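The sponge is still the hard part

Khadija Soliman has spent most of the past year on one question: can a machine clean up a kitchen without a person standing next to it? Her answer, for now, is no.

"It can do pieces of it," she says. "Pick up a cup, wipe a flat counter. Ask for the whole job and you'll wait a long time."

Soliman runs testing at Liltum, a small company in Mudton that works on household chores. Her team keeps a list of 56 tasks, from folding a dish towel to emptying a drying rack. Fifteen of them now work often enough that she would show them to a visitor.

Hard objects came first. Plates and mugs keep their shape, so the grip can be planned ahead. Soft things are slower. "A sponge changes when you hold it," she says. "Squeeze too little and it slips. Squeeze too much and you can't put it down where you wanted."

Her colleague Shadi Hattar works on the grip itself. He has logged 828 attempts with sponges and cloths, and he is careful about what they show.

"Picking up is mostly fine," Hattar says. "Putting it back in a wire rack — that's where the time goes. The rods are thin and there are gaps everywhere."

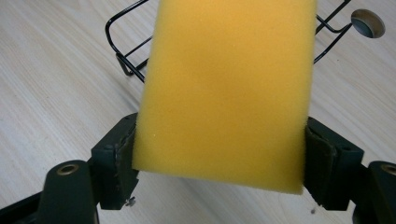 What about shops?

Soliman expects store work to come before home work. Shelves are laid out the same way every day, and the staff can move things to suit the machine. Homes don't offer that.

"My own kitchen would beat it," she says. "I wash up in 30 minutes, and I'm slow."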